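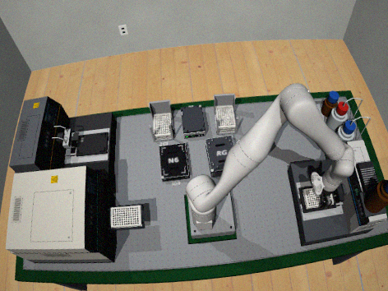 Guten Morgen zusammen, seit der Umstellung auf den neuen Anmeldedienst kommen bei uns in Narbridge etliche Kolleginnen und Kollegen nicht mehr in das Cuma-Portal. Man gibt brav Benutzernamen und Kennwort ein, der zweite Faktor wird bestätigt, und dann steht man wieder auf der Anmeldeseite – ganz ohne Fehlermeldung. Der Statusbalken im Portal bleibt dabei die ganze Zeit dunkelgrün, ungefähr so wie der Rand der Werkbank im Bild, und deshalb haben wir zuerst lange bei uns selbst gesucht. Betroffen sind 40 Konten, alle aus der Gruppe, die im August von Appiah übernommen wurde.

Was ich schon versucht habe: Browser-Cache geleert, zwei andere Browser genommen, ein Konto aus der Gruppe entfernt und neu hinzugefügt. Beim letzten Versuch klappte die Anmeldung genau einmal, danach war alles wie vorher. Im Protokoll taucht jedes Mal der Code 2773 auf, und die Sitzung endet nach 900 Millisekunden. 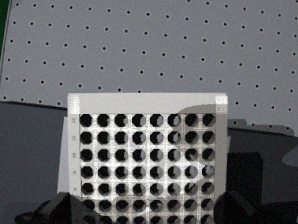
Rack mit runden Öffnungen zwischen zwei Greiferfingern, dahinter die Lochplatte.

Nachtrag: Vielen lieben Dank an den Groltstead-Support für den schnellen Rückruf! Es lag wohl an der Sitzungsdauer, die bei den übernommenen Konten noch in Millisekunden gelesen wurde, während das Portal mit Sekunden rechnet. Der Wert steht jetzt für die Testgruppe auf 3000 Sekunden, und drei Konten laufen seit gestern Abend sauber durch. Die übrigen stellen wir heute Nachmittag um. Das Ticket lasse ich bitte noch offen, bis sich alle einmal neu angemeldet haben.

2020-03-07
Von Lovisa Sjöberg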